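Please Keep the Bad Episodes

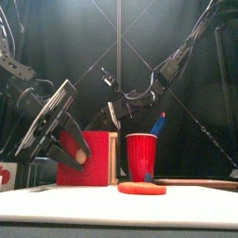 I work since three years with people who teach robots by hand, and my opinion became stronger every month: we throw away too much. We record a person moving two arms through a task, the person makes a small mistake, and somebody presses the delete key before the arms are even back at home position. I think this is a habit we took from photography, where a blurred picture is of no use. A blurred try of a robot is of use.

Let me explain how it goes at Torkitz, where I spent most of August. The operator has a list of tasks. For each task she must deliver 60 accepted episodes. An episode is accepted if the object arrives where it should, if nothing falls, and if the arms do not stop for too long. The rest goes to a folder which is emptied at night. When I came, the team had 1,881 accepted episodes and they were proud of this number, with good reason. I asked how many were rejected. There was no record of it.

My colleague Shahla Heydari does not agree with me, and I want to give her argument fairly. She says that a learning system copies what it sees. If you show it a hand that misses the ball two times and takes it the third time, it will learn to miss two times. She has seen this in her own work on the Cocco project, where a policy learned to wait in front of every drawer, only for the reason that one operator liked to think before opening. It was funny for one day, and then they had to find all these pauses and cut them out.

I accept this. But her example speaks about mistakes which nobody marked. If the pause had a label, it could be removed in one minute, or given to the system as something to avoid. What I ask for is a label and some disk space. I do not ask that the bad tries are mixed with the good ones like salt in sugar.

There is a second point, and for me it is the more important one. When only clean episodes count, the operators become too clean. They start to place the objects a little bit nearer to the gripper. They choose the ball that does not roll away. After two weeks the whole collection comes from a very small and polite part of the world, and the robot which learned there is lost when a cup stands a hand's width more to the right. Nobody cheated. They only did what the counting paid for.

The recoveries are the best material we have, in my view. A ball slips, the operator follows it, presses it against something that does not move, and takes it again. In these few seconds there is more knowledge about contact than in many perfect lifts. In Fulholm they made a comparison which I like very much, although it is small. They trained one time with 30 clean episodes, and one time with 30 episodes where the operator had to correct something on the way. The second robot was slower and not so nice to watch. It also gave up less often. Debora Villa, who led this test, told me she would not build a theory on it, and I will not do it either, but I would like that other groups repeat it with more tasks.

People answer me that storage costs money and that labels cost even more. The first is hardly true today. The second is true, so I propose something modest. Give the operator one pedal with three meanings: good, recovered, failed. No comments, no long form at the end of the shift. She knows the answer already when she takes her hands from the controls, and she knows it better than the person who will watch the video a month later.

And please pay the recovered episode the same as the good one. At Pravent they pay it half, and so the operators restart when something slips, and the recovery is never recorded.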